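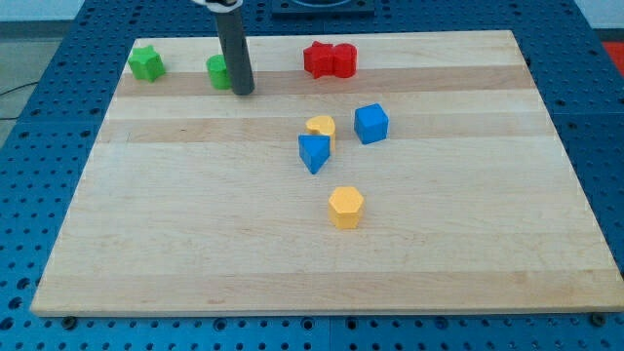 4.2 The Tondix push-and-sort kit

Tondix sells its tabletop kit as a ready-made benchmark for pushing tasks, and the Rullau software that comes with it promises a "deployment-grade" policy after 495 demonstrations. We bought the kit at list price and had no contact with the vendor beyond the order. Our doubts concern the claim, since the hardware itself was easy to set up.

The layout in Figure 3 is fairly typical of our trials at Beladthorpe. Eight coloured blocks share a wooden board, and the arm works among them with a plain rod. Stars, cylinders, a cube, a heart, a triangle and a hexagon give the language commands enough to refer to. The whole right third of the board is bare, though, and the vendor's scoring script treats a layout like this as no easier than one with the blocks spread evenly. We think that is hard to defend.

Figure 3. Kit on the perforated table, rod tip beside the green cylinder. The yellow heart is partly covered by the blue triangle from this viewpoint.

We ran 2,926 commands, of which the kit's own script marked 2,273 as successful. Hand scoring was less generous. In around 47 of the disputed runs the named block had moved towards its goal only because another block pushed it – the script has no rule for this. Touching pairs, such as the red star and red cylinder in Figure 3, raise the same question every time one of them is named.

The brochure compares the kit with the older Rashti set, but gives neither the starting layouts nor the time limit used. We asked for both in January and had received neither when this section was written. Until they are released, we would not quote the comparison, and we report our own scores separately in Section 5.

Shares 12 | Comments 3
Last updated: Apr 8, 2021
Contact | Copyright | Back to top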